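Basia Bench Record: Wrist View Maintenance Set

Data card and README, release 8

Summary

The Basia Bench Record is a set of still images documenting the setup, inspection and routine care of one two-armed robot cell operated by the Prorkow Household Robotics Laboratory. The cell is known internally as Basia. The set contains 2,656 images, taken by cameras at the wrists and by a head camera. It is intended for technicians who maintain cells of the same pattern, and for researchers who need views of gripper hardware at close range.

The record is kept separately from the laboratory's task recordings. Users looking for complete demonstrations of household work should consult the Mumley collection, which has its own data card.

The cell

Basia has two arms with multi-part end effectors and operates in a furnished room. The control software is the Hájek controller, maintained by the laboratory. The wrist cameras are placed close to the gripper housing, and a large part of every wrist image is therefore occupied by the machine itself. This is the intended mounting. A technician should be able to judge the position of the housing, the underside fittings and the nearest finger from a single still.

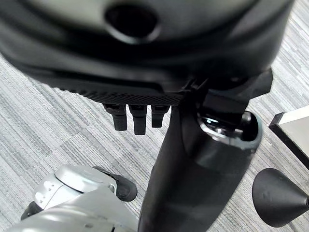 Figure 1. Wrist view with the housing at the top, the central finger, and part of a silver hand at lower left.

Camera setup

The wrist camera is set before any other adjustment is made to the arm. The procedure is as follows.

1. Power down the arm and engage the mechanical stop.
2. Clean the lens with a dry cloth. Solvents are not permitted on the lens or on the housing.
3. Seat the camera in its mount and tighten the two retaining screws by hand.
4. Restore power and capture a reference still with the arm at rest.
5. Compare the reference still with the one stored in the folder named "baseline". The lower line of the housing should fall within 8 pixels of its stored position.
6. If the difference is greater, loosen the mount and repeat from step 3.

A new baseline is stored only after a mount has been replaced. Previous baselines are moved to the archive folder and are not deleted.

Cable and fastener inspection

Cables are inspected after every 80 hours of operation. The inspection covers the full length of each cable from the wrist connector to the shoulder. The technician looks for flattening, exposed shielding and any point at which the cable could catch on furniture during a reach.

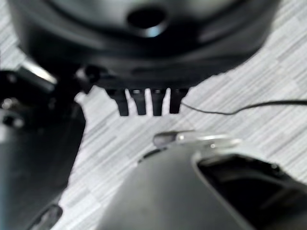
Slack should be checked with the wrist turned to both ends of its range. A cable that hangs freely in one position may be drawn tight in another, and both positions must be entered in the log. Fasteners at the wrist are marked with paint at assembly - a broken paint line means that the fastener has moved and must be reset to the torque given in the service manual.

Motion blur is common in the wrist images, particularly where the arm was moving between positions. Blurred images are retained. They carry the tag "motion" in the index and may be filtered out by users who require sharp edges.

Functional check

After inspection or repair, the cell is returned to service through a functional check on soft goods. Garments are used for this purpose. They place little load on the fingers, and they show quickly whether the digits open and close evenly. The check is carried out at low speed, with an operator at the emergency stop.
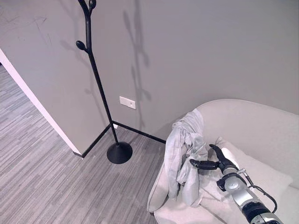
The approach should be made with the digits spread, and the wrist cable should keep clear of the forearm joint throughout the reach. Head camera images are included for this stage so that the path of the whole arm can be reviewed together with the wrist view. Should a digit lag behind the others, the check is stopped and the hand is returned to the bench.

Service intervals

The finger drive is serviced every 750 hours. The service consists of removing the finger covers, clearing lint from the joints, applying fresh grease and running the calibration routine in the Hájek controller. Lint is the most frequent cause of uneven travel on this cell. The underside of the housing should be brushed at the same time, with particular attention to textured surfaces and to the gaps between small projecting parts, where fibers can collect.

Work close to loose or crumpled material calls for an additional look at the wrist on completion. Any material resting against the housing is to be removed by hand with the arm powered down.
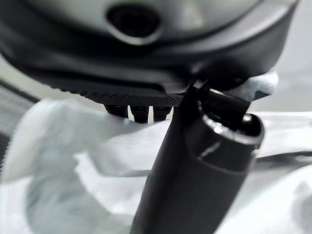 Known limitations

The set covers one cell in one location. Wear patterns seen in it may not apply to cells that handle rigid goods. Wrist and head images are not synchronized to a common clock, and their order in the index should not be read as the order of events. Reflections on black and metal parts can be mistaken for scratches, and a suspected defect should be confirmed on the hardware.

Maintenance of this record

The record is reviewed each June. Corrections to tags may be submitted through the laboratory's issue tracker and should quote the index number of the image concerned.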